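Call for participants: adults with a below-elbow or wrist-level limb difference and ongoing skin trouble under the socket.

Most liner products promise less sweating and fewer rashes. We have read the brochures and we aren't convinced. The Pritchard skin study compares two liners, Sosano and Okarent, against plain cotton socks, and we will publish whatever we find, including nothing.

**You may be able to join if you**

- have worn a socket daily for a year or more
- have had a rash, blister or sore in the past six months
- can come to our Kurkmont clinic every other Tuesday

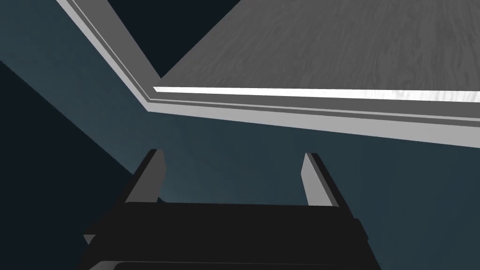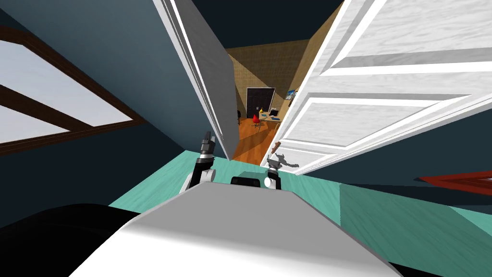
## What you get, and what you don't

We pay $900 for completing all visits, plus parking. You don't keep the liners. We can't promise your skin will improve, and please be wary of any study that does. Some people may get worse, in which case we stop and refer you back to your own doctor.

Expect photos of your skin, swabs and a long questionnaire. We tried to shorten it and failed.

To ask questions or sign up, call extension 3808 and ask for Huguette Pons, or stop by room 532 before noon.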